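2024-07-09

Home late again, feet sore, and I still want to get some of this down before I forget it. We had the lab until six, and for once our team got most of that time, because the Jugah group had gone off to rewrite their whole plan. (I felt a bit sorry for them, and then I took their stools.)

We're still on the grocery task for the Grisedard challenge, the one where both arms have to share a table and get the shopping sorted. I have grown so fond of that little cell! The leafy wallpaper makes it feel like my grandmother's dining room, and I catch myself tidying the shelf as though company were coming. The tote bag is the part that keeps me up at night. A basket stays the shape you left it, but cloth slumps whichever way it likes, and the handles never lie the same way twice.

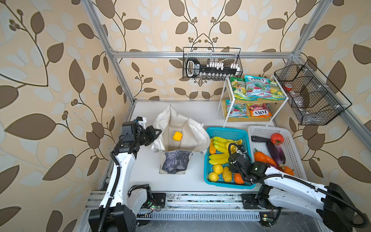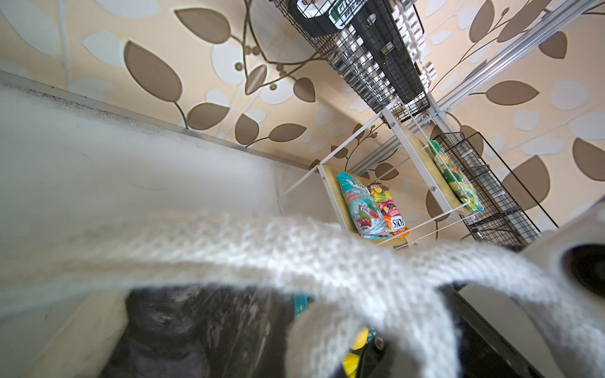 The grocery setup, from outside the cell and from the wrist.

I spent the first hour sorting through our practice runs from last week, all 103 of them, and threw out 14 where one of us had bumped the table or started too soon. It was dull work but I had my iced tea and the fan going, so I can't complain much. Then I got my turn at the controls, and oh, I was slow! My hands always want to hurry at the end, just when they ought to be gentle. I did get better once I stopped talking.

We picked Rolteo as our team name, finally, after nearly 65 messages back and forth. I had been holding out for Nemport but I gave in gracefully, or at least I think I did.

Tomorrow I need to bring the long screwdriver, charge the laptop properly and ask whether we can have the early slot. The finals aren't until November, and that sounds far away until I look at the list on our whiteboard. Leftover noodles now, then bed.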